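Sort by Container, Not by Kind: A Case for Fewer Bins

By Refugio Mendoza

Most written advice on storing small household objects starts from classification. Bricks go with bricks, play food goes with play food, kitchen things go back to the kitchen, and each class gets a labeled bin with a lid. I followed this method for several years and recommended it to other people. I now think it is the wrong default for any table that is used by children and adults in the same day, and I want to set out the reasons in some detail.

The position I will defend is narrow. For a mixed-use table, the better system is a small number of open, rigid, shallow vessels and one cloth. The vessels have no assigned contents. Sorting happens later, in a separate step, or does not happen.

First, some terms. By a mixed-use table I mean a surface that holds at least two unrelated activities between one wipe-down and the next. By clearing I mean getting the surface bare enough to use. By sorting I mean returning each object to a group of similar objects. The two are treated as one job in nearly everything I have read on the subject, and most of the trouble comes from that.

Clearing has a deadline. Dinner is ready, or someone needs the table for a form. Sorting has no deadline. When the two are joined, the slow job sets the pace for the fast one. A person holding a toy brick and a plastic lemon has to make two trips to two bins, lift two lids, and read two labels. A person with an open bowl within reach makes one motion twice.

The usual objection is that unsorted bowls only move the mess. This is true, and I do not consider it a defect. The mess was in the way and now it is in a bowl. Amna Rajput, who edited an earlier version of this essay, wrote in the margin that I was "describing a junk drawer with better posture." The difference is depth. A drawer is deep, closed, and fixed in place, so objects at the bottom are lost to view and the whole volume has to be stirred to find anything. A shallow bowl shows nearly all of its contents from above. If it doesn't, there is too much in it.

Depth is the variable I would ask readers to look at before any other. The storage bins I used to own, a stacking set sold under the name Terkament, were deep and narrow. They made good use of a shelf. They made poor use of a hand. Reaching a brick at the bottom meant tipping the bin out on the table, and the table then had to be cleared again.

The second variable is the material. I prefer stainless steel mixing bowls, the plain kitchen type, over plastic baskets or fabric cubes. Steel bowls nest when empty. They can be washed with the dishes. They have a continuous rim, so there is no corner for a small part to lodge in. They are also loud, and I list this as an advantage with some hesitation. An object dropped into a steel bowl announces that it has been put away, and young children appear to like causing that sound. Abundio Cuautle, whose kitchen shares a wall with mine, does not list it as an advantage.

Fabric cubes fail in a specific way. The side wall folds when a hand presses on it, the opening closes, and the object ends up beside the cube. Wire baskets let small studs and handles catch in the mesh. Wood bowls are pleasant but heavy, and they should not be left to soak.

The third element is the cloth, and here I expect more resistance. A single cotton cloth, left on the table and never folded, does three separate jobs. It wipes. It quiets a bowl set down on it. It also gives a soft place for an object that rolls. Folding the cloth after each use adds a step and removes all three functions, because a folded cloth gets put away.
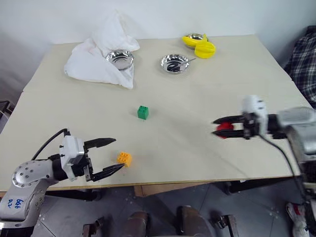 Two bricks, three steel bowls and a cloth on a light tabletop.

A surface in that condition would be scored as untidy by most published checklists. I would score it as nearly finished. The bricks are out in the open, where they can be found by looking. The bowls stand along the back, which leaves the near part of the table for hands. The cloth is in a heap with one of the bowls resting on part of it. None of the bowls has a label, and the yellow piece at the right can go into whichever one is closest.

Placement at the back is deliberate in my own arrangement and deserves a rule. Vessels go on the far side, against the wall if there is one. A bowl at the front edge is in the path of the forearms and will be knocked off. A bowl at the back requires a longer reach, but the reach is always in the same direction, and the wall stops anything thrown past the rim.

The number of vessels also matters. One is too few, as it fills and becomes a deep container. Three works well on a table of ordinary size. Past five, people begin to assign meanings to the bowls without being asked, and the labeled-bin system returns with no labels, a worse arrangement than either of the two it came from.

Now to the strongest argument against my view, put to me in June by Gøran Granström, who builds shelving and has an obvious interest in things that go on shelves. His point was that children learn categories by putting things away. Remove the sorting step and you remove the lesson. I take this seriously. My answer is that the lesson survives and improves when it is given its own time. A bowl of mixed objects tipped out on a bare table is a good sorting exercise. It has a clear start and a clear end, and there is no dinner waiting on it. The same exercise done under time pressure teaches the child to shove.

A second argument is hygiene. If kitchen bowls hold toys, they should not go straight back to holding food. Agreed. Either wash them between uses or keep a separate set. I keep a separate set and mark the underside with a dot of paint. The kitchen set costs nothing in shelf space because the two sets nest together when the toy bowls are clean and empty.

A third argument concerns utensils. Handles and spoons tend to drift into the toy bowls, since a bowl invites a spoon. Under a strict classification scheme this is an error to be corrected on sight. I leave them. A utensil with its stem over the rim is easier to spot and retrieve than one in a closed bin, and it will be picked out the next time anyone looks for it.

There is a class of table for which none of this applies. Leobardo Villaseñor repairs clocks at home, and his table holds parts that must not be mixed under any conditions. He uses small divided trays with lids, and he is right to. Where the cost of one misplaced object is high, classification should come first and speed second. Collections of fine-part construction sets are a borderline case. A set of 3,000 pieces intended to be built from instructions needs sorting. A few large bricks, a plastic fruit, and a ball do not.

I would also exclude shared rooms in libraries and schools, where the person who clears is seldom the person who will look for the item later. Labels carry information between strangers. Within one household that information is mostly redundant. People know what a lemon looks like.

For readers who want to try the method, the procedure is short. Remove the lidded bins from the room for a trial period, long enough for habits to change. Put three shallow steel bowls at the back of the table and one cloth beside them. Clear into the nearest bowl. Do not correct anyone's choice of bowl. When a bowl is full to the rim, empty it and sort the contents at a time when the table is not needed. If the same object has to be fished out every day, it should live outside the bowls.

The last instruction is the hardest to follow. In my house the object was a tape measure, and it now hangs on a hook by the door.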